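How to Budget for a Bin-Picking Station

2020-10-06
By Eilidh Lennox

Most people who ask me for help with a first picking station have already chosen the arm. They have a quote for it, sometimes two, and they want to know if the number is good. I ask them to put the quote aside and start with a list of everything else, which tends to run over a page and is where budgets go wrong.

The steps below are the ones we used at Tumthorpe when we planned the Lekota station, a single arm picking small mixed items out of a metal bin. They should work for any one-arm bench setup.

Step 1. Write down what you will pick.

List the items by shape, size and surface. Hard blocks are easy on most grippers. Soft, bristly or very smooth items are harder and may need different fingers. If you leave this step until after the gripper is ordered, you may end up buying a second gripper. Keep a set of the test items in a labeled box and send a duplicate set to any vendor who offers a trial.

Step 2. Choose the bins before the table.

Bin size decides how far the arm must reach, and the reach decides the table. Measure the bin at the rim, including any lip, and check that the wrist can get into the corners without touching the walls. Sloped sides help with this. Metal bins cost more than plastic ones but they stay put and keep their shape.

Expect them to look bad in a short time. Scratches on the bottom and scuffs on the walls are normal, and I wouldn't replace a bin for its looks. Replace it when the wall is bent or when a raised edge starts catching items. We put two spare bins in the first-year budget.

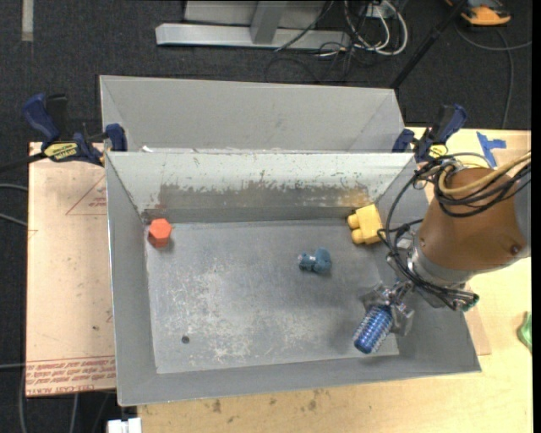 Step 3. Price the holding and mounting parts.

Clamps, plates, posts and brackets never seem to make it onto the first draft. Bar clamps are fine for the months when the layout is still changing, and you can move a bin in a minute. Once the layout has settled, budget for bolted fixtures. Thabiso Mthembu, who built our bench, asked for twice the number of clamps I had listed, and he was right. Our clamps and brackets came to $684 in all, against the $200 I had first written down.

Step 4. Price the cables and hoses.

Count every line that runs to the wrist, then every line that runs across the floor. Wrist cables bend thousands of times and will wear out, so order a spare of each one with the first purchase. The Gedia set we use took 16 days to arrive, which is a long time to have an arm sitting still over one connector. Add ties, sleeves and floor covers to the same line of the budget.

Step 5. Add the safety items.

Get the stop buttons, the floor marking and any guarding quoted by whoever does your risk assessment. Don't guess at this figure. If the assessment isn't finished, leave the line open and hold the order.

Step 6. Put a price on setup time.

This was our largest cost after the arm. Clorkico, who did our installation, quoted 100 hours and used nearly all of them. Your own staff will spend time on it too. Write those hours down at their real rate, even if they come out of another department's budget.

Step 7. Set the wear budget.

Go through the list again and mark anything that rubs, bends or gets hit. Gripper fingers, bins, wrist cables and the tabletop all belong here. A plain wood top is cheap and easy to drill, and you can swap it when it gets stained or chewed up. Review this line in October, or whenever your budget year closes, using what you really spent.

Step 8. Now go back to the arm quote.

Check the reach and the payload against steps 1 and 2, with the weight of the gripper included. Then ask the vendor for the lead time on spare parts and get it in writing before you sign.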